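Bedroom Questions, Lurnmont House
Answered by Myfanwy Vaughan, who makes the beds

Does the room come with a closet?
No. It has a bed, a padded gray headboard and plenty of white wall. Guests find this restful or call me.

Where do I fold my laundry?
On the bed, like everyone since January. Blue things show up nicely against pale bedding, so you have no excuse for leaving them behind.

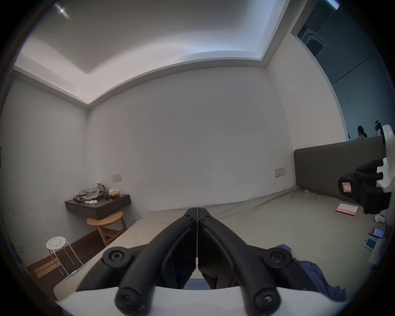
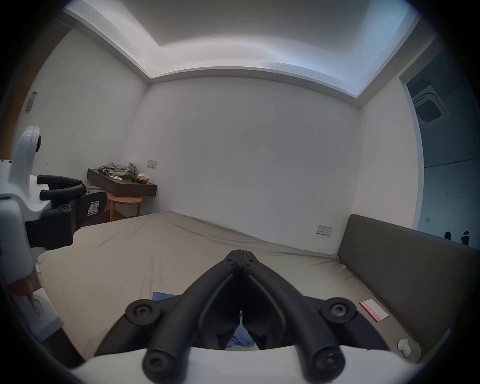
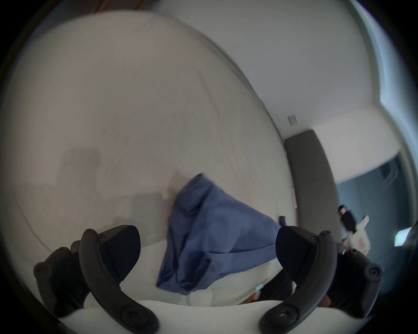
Can I leave clothes on the bed all day?
You can. Sioned Harries left a shirt there for 12 days and it never folded itself.

Is the sheet ironed?
Once, in theory.

How much can I store?
Up to 44 pounds, under the bed. Please don't test this with books.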